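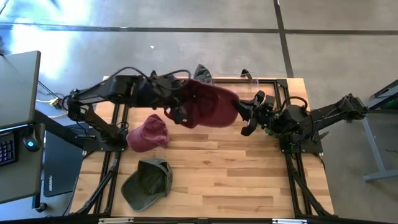

Author: Jelena Brarnero, laboratory instructor, Brestamholm Technical College
Course: Setting Up and Looking After a Two-Arm Cell
Handout 2, revised 3 July 2024

Please read these notes before you come to the lab. We will use the cell which we call Mulent. It has two arms, mounted on each side of a wooden table, and both must be able to work in the middle without touching each other. The task for this part of the course is the cap task: one gripper lifts a baseball cap, the other one comes to take it.

1. Before power

Walk once around the frame. Push each base with your hand. If it moves at all, tighten its screws and write this in the cell book, as the positions taught before may no longer be correct.

Then look at the cables along the arms. Each arm needs a free loop above its joints. A loop that is too short pulls on the connector when the wrist turns, and a loop that is too long can fall into the path of the other arm. Move the arm slowly by hand through its whole range, with power off, and support it while you do it. The cable must never become straight.

Keep the power strip and the thin wires at the left side outside the reach of the arm. Do not step over the wires, go around the table.

2. Home position and speed

Switch on the left arm first, wait until it is ready, then the right arm. Send both to home. For the first run the speed limit is 18 percent. You may go up to 60 percent when the instructor has seen three good transfers one after another. Higher speed is not permitted in this course.

3. Teaching the transfer

Soft objects are more difficult than boxes. A cap changes its shape when it is held, so the brim is not always where you expect it. In the picture the left gripper holds the maroon cap with the brim angled to the right, and the open right gripper is next to it. Teach this point with care:

- Bring the left arm to the middle of the table and stop.
- Open the right gripper fully before it comes near.
- Approach in small steps, and look from the side also.
- Close the right gripper, wait, and only then open the left.

The other caps stay on the table during the exercise. Check that a hanging cap passes over them with free space.

4. Regular care

Wipe the gripper fingers with a dry cloth after each session. Threads from fabric collect there and the grip becomes weaker. After every 200 transfers, check the finger screws and repeat the home check for both arms.

The Lykkegaard group takes over the cell in August. Cell books must be complete before then, including the sessions where the transfer failed.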